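Ronley Remembers: Questions We Get

What exactly is being remembered?

The Clovitz mill fire, which killed 32 people, most of them on the night shift. The town marks it every August with a bell, a reading of names and a lot of folding chairs.

Wasn't that a long time ago?

Yes. So was the founding of the town, and we get a parade for that one.

Why do you keep calling it a labor story? Can't it just be sad?

It can be both. The workers had sent two written complaints over the locked stair doors before the fire. Leaving that out would make for a shorter speech, and we've been asked several times for a shorter speech.

Is the group affiliated with a party?

No. Both parties have sent us wreaths in election years. The off years are quieter, wreath-wise.
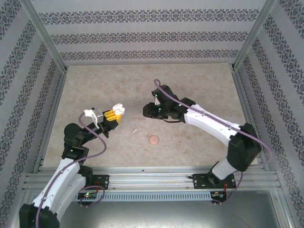

THE NAME PETITION

What does the petition ask for?

That the new plaza on Akgül Street carry the names of the dead. The current plan is to call it Kitent Commons, after the developer, who was not in the fire.

How many people have signed?

2,234 at last count. The council needs to see 2,000 before it will put an item on the agenda, so we are now at the stage where the item is "under review."

Do I have to live in Ronley to sign?

Yes, or work here. If you moved away and still have opinions, you may write to the council, which reads its mail - slowly.

Won't this upset people?

Some of them. A few families would prefer not to have a name carved, and those names will be left off if they ask. People who are upset on behalf of parking are welcome to speak at the hearing.

When is the ceremony?

It starts at 9 p.m., when the night shift did. Street parking is free after six. Bring a jacket, and please don't bring campaign signs.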